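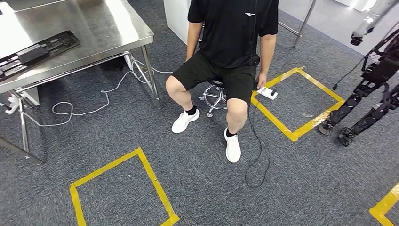
Radska R4 Rolling Stool: Review After One Season of Bench Work

The R4 is a low, backless stool on casters, sold for shop and field service work. Gilchrist supplied the one reviewed here at list price. It replaced a Tosteck of similar height whose seat foam had gone flat.

Assembly

The base, casters and seat pad ship separately. The casters press into the base by hand. Seat bolts are metric and the hex key in the box is too short to tighten the rear pair fully, so use a full-length key. Check torque again after 100 hours of use. Mine had loosened by a quarter turn.

Rolling

Casters are soft tread, rated by Radska for 4,000 cycles under load. On sealed concrete the stool starts easily and tracks straight. On low-pile carpet it takes a firm push with the heel, and a power cord left on the floor will stop it dead. Turning through 90 degrees while seated requires lifting some weight off the pad.
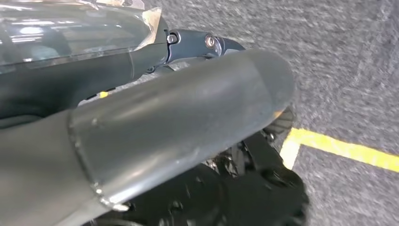

Cleaning is less satisfactory. The vinyl wipes down with mild soap, but the stitched edge holds dust and needs a brush. Solvent dulls the finish. Cellix makes a fitted cover that solves this, although it slides under lateral load and adds height that shorter users will not want.

The pad is firm. After a full shift I had no numbness, which I could not say of the Tosteck. There is no height adjustment.

Verdict: recommended for hard floors. For carpet, order the larger casters.

Rattana Saengthong, January 2020

Contact | Copyright Shop Seating Notes | Back to top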